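Morris metal bins — questions we receive often

Can I buy only one bin?
Yes. One bin is 40 euro, and the price is the same for one or for ten.

Will the bin scratch?
The paint on the inner walls wears with use, mostly where hard blocks slide against it. The metal stays strong. If you want a fresh look, write to Dorottya Katona in our workshop and she will send you the paint code.

How do I clean it?
Use a damp cloth and mild soap, then dry it well — also around the holes in the floor.

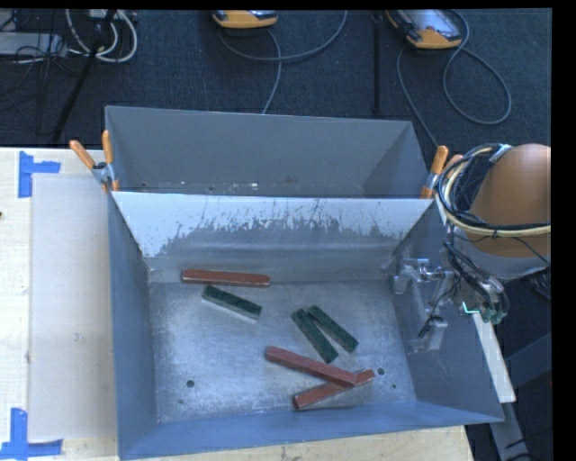 How long does delivery take?
We send orders within two working days. Large orders can need one week more.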